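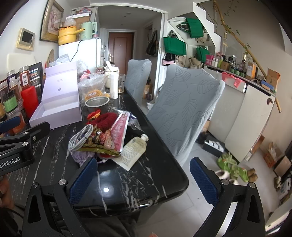 Hand-held grippers over a dining table covered in everyday items, from the club's home recording work.

Stirkalport Robotics Club: table-clearing project

The home recording part of the table-clearing project closed on May 30, 2024. Members took the grippers home in pairs and tidied whatever was on their own tables, one item at a time. We now have 2,937 recordings, of which 1,732 have been checked and labelled.

Leonie Gerlach is leading the checking. She has set aside 442 recordings, mostly because the item left the view before it was put down. These will not be used for training, but please don't delete your copies yet.

Soft packets and coiled cables are still the hardest things to pick up cleanly. Cameron Lennox suggests opening the fingers wide before you reach the pile and coming in slowly from one side. Tubes and bottles are easier if you take them across the middle.

We have some 800 recordings left to label before training starts in August. If you can spare an evening, ask Leonie for a login and a copy of the labelling notes. New members are welcome to help and need no experience.

Grippers should come back to the club room with their cables and chargers. Please wipe the finger pads first and report any loose screws.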